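Starnik Table

Home > Table > Plates and Mugs > Sampaio Pastel Set

Sampaio Pastel Set - plate, mug, and the fall add-on

$34 per set
In stock, Motville store and online
Ships in 6 days

Color: Lavender plate / Teal mug
Quantity: 1
Add to cart
Save for later

OK so the Sampaio is back. Same plate, same mug, same two colors people kept emailing about. We sold out in spring and said summer, and then it was not summer. Sorry. We have 200 sets on the shelf now and there's another delivery coming in November if those go.

What you get

One lavender plate, one teal mug. That's the set. Want a table for four, order four, they come packed separately so you can split them up for gifts.

The fall add-on is a pair of little decorative pumpkins, orange with cream stripes. Not in the $34. Tick the box at checkout if you want them. They're for show, please don't try to cook one (we had a call).

The plate

Round, wide rim, flat in the middle. Size is in between - bigger than a saucer, smaller than a proper dinner plate. Good for toast, a bun, half a sandwich, cake. Kids' lunches. Not a steak plate. The rim comes up a little so crumbs mostly stay put and you can carry it to the couch without tipping everything in your lap.

The lavender is pale. Goes greyer on a dull day, pinker under a warm bulb. If you're matching it to something exact, order one first and look at it in your own kitchen before you buy eight.

The mug

Plastic, matte finish, soft teal. Light in the hand. The handle takes two fingers, three if they're small. Inside is plain, same color family as the outside, no print to scratch off.

Fine for coffee, cocoa, juice, soup if you don't fill it to the top. It does get warm on the outside with boiling water in it, so give it a minute before you hand it to a kid.

Matte does show a greasy thumbprint. Wipes off with a damp cloth and a drop of dish soap.

Care

Top rack of the dishwasher, normal cycle. Skip the high-heat dry.
By hand - soft sponge. No steel wool, no scouring powder, it takes the finish off and we can't replace those.
No microwave. Plate or mug. We get asked this every day.
No oven, no broiler.
Tea stains in the mug: baking soda and warm water, leave it a while, rinse.
Stacking: plates stack fine. Mugs stack 2 high, after that they lean.

Pumpkins: dust them. Dry cloth. Keep off the radiator.

Setting it out

Washington Teixeira does the tables in the Motville store and his advice is to leave the table bare. The two pastels look washed out on a patterned cloth and they disapear on anything beige. White is best. A dark runner is OK too if you keep it narrow.

He puts the plate in the middle of the setting, mug up and to one side with the handle pointed in toward the plate so you can grab it without reaching around. Pumpkins go last. One next to the plate, one on it until people sit down. Or both at the far end of the table if you've got food coming out early.

The orange does a lot of the work here. Pastels on their own can go a bit nursery. One strong color next to them fixes it - oranges in a bowl if it's not fall, or a bunch of those short marigolds.

For a kids' table, skip the glassware altogether, put a mug at every place and let them have at it.

Lavender plate, teal mug, fall table: 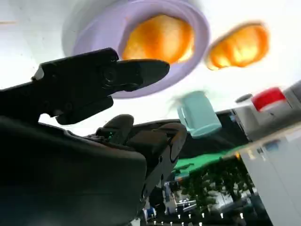
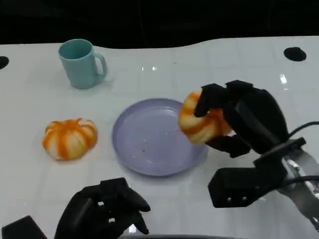
Colors we don't do: people ask for the mug in lavender and the plate in teal. Not right now. The Tristitz range has a teal plate but it's a greener teal and a deeper shape, more of a pasta bowl really, and the two don't sit well together. Put them side by side in the store if you don't believe us.

Spares

Single plates and single mugs, yes, but only at the Motville counter, and only when we have an opened set. Call ahead. We don't ship singles, the box costs more than the mug.

Shipping and pickup

Ships in six days, usually less. Goes out in a plain brown box, paper wrap, no foam. If it's a gift say so in the notes and we leave the price slip out. We don't do ribbon.

Pickup at the store is free. Wait for the "ready" email before you drive over, the stock is in the back building and we bring it across in the afternoon.

Broken or scratched on arrival - keep the box, send a photo, we'll send another one. Don't mail the old one back unless we ask.

Returns

Unused, in the box, 34 days. Odd number, we know, it's what the system is set to. Pumpkins are returnable too as long as they come back as a pair.

Questions we get

Is the plate deep enough for cereal?
No. Milk everywhere. Get a bowl.

Does the mug have a lid?
No lid. None of our lids fit it either, we tried them.

Can I buy just the pumpkins?
Yes, search "fall pair." Same thing as the add-on, same price.

Are the two pumpkins the same?
Same size, same colors. Striping can vary a litle from one to the next.

Will the color match my older Sampaio pieces?
Close. The teal is the same. The lavender on the first batch was a touch bluer. You'd notice it in a stack, probably not across a table.

Can I leave the mug outside on the patio?
For an afternoon, sure. All summer in full sun, it will fade. The plate fades faster.

Do you do bulk for cafes or daycares?
Yes. Email the store with how many and when you need them, and put BULK in the subject line or it goes in with the returns. We may ask you to wait for the November delivery on bigger orders.

Goes with

Tristitz deep plate, teal
Starnik cotton napkins, white, pack of 6
Fall pair, decorative pumpkins
Narrow runner, charcoal

Add to cart
Email me when the next delivery is in
Back to Plates and Mugs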